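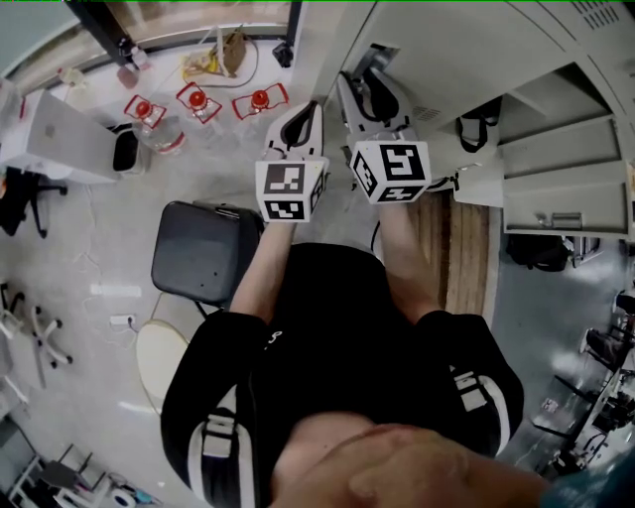 So I've been putting together next year's equipment request for our hand-held gripper work and I have opinions now, which I'm going to dump in a thread. The big one: the price on the quote is the smallest part of planning for this stuff. Everybody looks at the two grippers with the marker cubes on top, and yes, those are the expensive bit. But look at the floor too! Bottles standing in red tape outlines, power strip, cables running off toward a chair. Every one of those needs a line in the budget or it comes out of somebody's lunch money.

---

Background for new followers: I do the buying for Bornar, a small group inside a bigger engineering department. I'm not a roboticist. I used to order lab glass. I know what a purchase order is and I know how to be annoying on the phone, and that has taken me surprisingly far.

---

Our cap this round is $2,623. I did not pick that number. I think it's what was left after the projector got replaced. It has to cover a second pair of hand-held grippers, spares, storage, and "consumables," a word finance uses for anything they can't picture.

---

Quotes! I got two that were worth reading.

Skisto: $1,405 for the pair, marker cubes included, fingers included, shipping extra.

Laven: cheaper for the pair, but the cubes are a separate item, the fingers are a separate item, and the charger is "recommended." By the time I'd added up the recommended things, Laven was over Skisto.

---

(If a charger is recommended, what do they think I'm going to do without it?)

---

Mwanahawa Minja runs most of our sessions, so I asked her for a wish list before I asked for a single quote. Best thing I did. I'd been all set to order one pair of fancy grippers, and her list started with spare fingers. Then more spare fingers. Then a different kind of tape.

---

Spare fingers, then. They wear. The soft part goes first, and once it does, people start squeezing harder to make up for it and the recordings look different from the ones you made in the spring. Mwanahawa wants them swapped on a schedule. I had one spare set in my first draft. I now have three, and I took the money from the nice carrying case.

---

Carrying case discussion, quickly. The case is lovely. It has foam cut to shape and a handle that clicks. It also costs as much as two sets of fingers, and our grippers travel from a cabinet to a desk and back. They can have a padded bin like everything else.

---

Marker cubes: order extras with the grippers, same order, same supplier. I tried to be clever last time and have ours printed across town. They looked great. They were a hair too small, and it took an afternoon of people frowning at a screen before somebody got out the calipers. That somebody was Eustaquio Barajas and he has been very nice about it, which makes it worse.

---

Now harnesses. Two straps, one over each shoulder, sounds like a one-size thing. It is not a one-size thing! Over a jacket it's one fit, over a T-shirt it's another, and our tallest person and our shortest person should not be sharing one and re-doing the buckles every time they trade places. I'm asking for a second harness. It's cheap next to the time we lose fiddling.

---

Okay, storage. I know, I know. But this is where my draft got sent back twice.

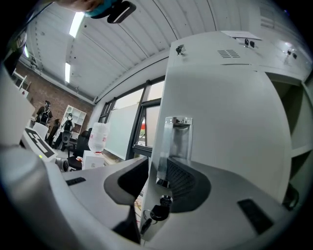

*Gripper up by the white cabinet, key hanging in the lock.*

---

Storage got sent back the first time because I'd written "cabinet, lockable" and the reviewer wanted to know why we couldn't use what we have. Fair question. So I went and made a list of what we have and who holds keys to it, and that turned into its own project. If you're planning an equipment purchase, find out where your keys are BEFORE you write the storage line. Label them. Put the labels in the same place as the list. I'm begging you.

---

It got sent back the second time over shelf depth. I'd copied the outside dimensions from the catalog. A gripper with a cube on top is an awkward shape and it wants more room front to back than you'd guess, and I'd have ended up with doors that didn't close. Eustaquio caught that one too. I owe him a coffee, maybe a whole pot.

---

We're going with a Swanson unit, the plain one, shelves and a lock. Swanson's delivery people will bring it up to the room if you ask on the order form, and they will leave it on the loading dock if you don't. There's a little box to check. Check the box.

---

Consumables, for the finance folks who I know are reading this (hi):

- colored floor tape, the kind that peels up clean
- things to pick up, meaning bottles and boxes from the grocery store
- wipes for the grippers
- batteries
- cable covers

Total for that list: $37. I'm putting in receipts from last time to prove it.

---

People laughed at the grocery line when I read it out. But think it through. If the task is moving a bottle from one taped spot to another, you need bottles, and you need the same bottles next month. Buy extra and put them away. Brands change their caps and their shapes whenever they feel like it, and then your March recordings and your later ones have different bottles in them.

---

Somebody asked in the replies why we're buying hand-held grippers at all when the goal is a robot arm. Short version from the buyer's chair: a person holding a gripper can do a lot of tries in an afternoon, and we don't have the money for an arm this year. We'd like to know what we want the arm to do before we go shopping for one. Mwanahawa has a longer and better answer and I'm hoping she'll post it.

---

And yes, I did get an arm quote, just to have it in the folder. I'm not sharing the number. I closed the email and went for a walk.

---

Lead times!! Skisto says six weeks. I'm planning as if that means six weeks from when the purchase order gets signed, and our purchase orders do not get signed the day I send them up. So in my spreadsheet there's a column for when I hit send, a column for when it's likely approved, and a column for when a box shows up. The gap between the first and the last is kind of depressing, but it's saved me from promising things.

---

One more cost that isn't on any quote: setup time. Charging everything, taping the floor, getting the straps right, checking that the cubes are clean. I asked Mwanahawa to jot down how long it took her for a few sessions, and I put it in the notes to the request. It doesn't cost "money," but it's hours, and the second pair only makes sense if there are two people free to use it. We think there are. We checked the calendar, not just our feelings.

---

Things I cut:

- the carrying case (goodbye, clicky handle)
- a second laptop
- a standing mat
- Laven's extended warranty, along with Laven

---

The second laptop hurt. We do need one. But it can go through the regular computer budget, and that one opens later with a different form and a different person who likes me better.

---

Things I kept even though I was nudged to cut them: spare fingers, second harness, the lock. If you have one pair and a finger tears, you've lost the afternoon. If you have two pairs and no spares, you've just bought yourself a more expensive way to lose the afternoon.

---

A couple of you wanted the spreadsheet. I'll clean it up and share a blank copy -- right now it has phone numbers in it, and a note to myself about the Swanson guy that was meant kindly but might not read that way.

---

Where it stands: request went up at 4 p.m. under the cap, with a little left over for shipping surprises. If Skisto's freight charge comes in higher than that, the first thing to shrink is the third set of fingers, and Mwanahawa already knows and has already given me a look.

---

Question for anyone who's ordered replacement fingers in bulk: do they keep okay in a drawer for a year, or does the soft stuff get weird? I'd love to buy ahead while I've got the money, but I don't want to open a bag next winter and find crumbs.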